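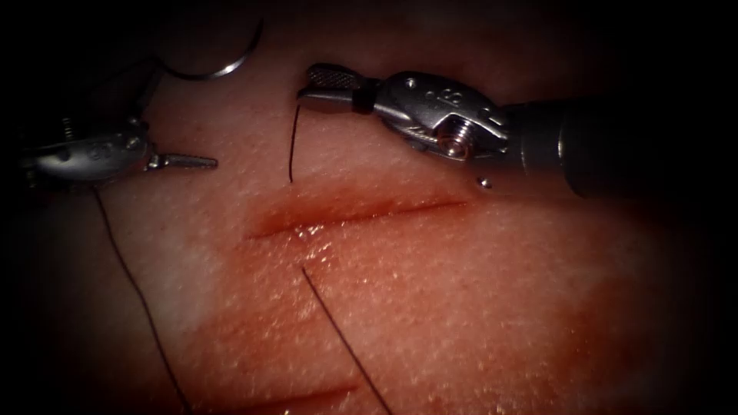 Two robotic needle drivers over an incision, with a curved needle and suture thread

The Grinilel needle drop fault was a defect in the grip control of the Grinilel suturing system, a two-arm robotic platform built by Hinden for bench work on tissue. The fault caused a needle driver to open its jaws slightly when the opposite arm was moved at the same time. It was found during a suturing trial at the Figueiredo laboratory and led to a halt in testing that lasted from December until the following spring. No patients were involved, as the system had not been cleared for clinical use.

Background

The Grinilel carries a needle driver on each arm. The jaws are closed by a pair of thin steel cables that run down the instrument shaft from a motor pack at the rear. The operator works from a console, and the control software sets a closing force for each instrument. Small cameras near the wrists give a close view of the jaws, and a fixed camera covers the work area.

The trial was led by Benvinda Matos and used short parallel incisions closed with interrupted stitches. Its purpose was to measure knot strength under different throw patterns. Grip force was recorded only as a secondary value and was not checked between runs.
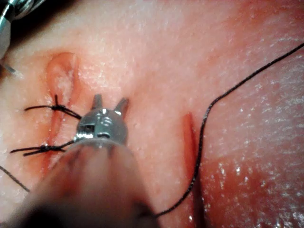

Interrupted stitches place a heavy demand on the grip. Each one has to be tied and trimmed before the next is started, and the thread passes back and forth between the instruments several times per knot. A small loss of force that would hardly matter in a straight pull can let a needle turn or slide during a handoff.

Discovery

Operators had reported needles slipping early in the trial, but the reports were put down to worn jaw inserts, and the inserts were replaced. Hélder Brandão, a technician at the laboratory, later compared the reports with the motor logs. Of 651 needle passes on record, 21 included an unplanned release. All of them took place while both arms were moving.

Cause

Hinden assigned the case to its engineer Clyde Delacroix. He traced the fault to a shared message queue in the controller. When both arms sent position updates together, the grip command for one of them could be held back for up to 400 milliseconds. The motor treated the missing command as a request to relax and let out a small amount of cable.
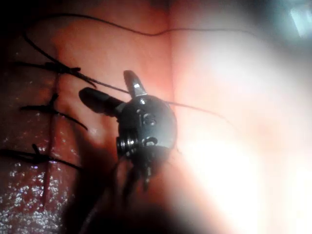

The delay was hard to notice from the console. The wrist camera looks at the jaws from close range, and the head of the instrument can fill the middle of the view. Bright reflections from moist tissue can wash out one side completely, and a thin black thread grows faint where it crosses the lighter area. A jaw opening of a fraction of a millimeter was easily missed under such conditions, and the console gave no warning of its own.

Correction

Hinden released version 2 of the controller software with a separate channel for grip commands. The motor was also set to hold its last position if a command failed to arrive, and an alarm tone was added. Martim Lobo, who reviewed the change for the laboratory, asked for a further test with both arms at full speed. No releases were recorded in that test.

The jaw inserts removed during the trial were later examined by the supplier, Alley, and found to be within limits.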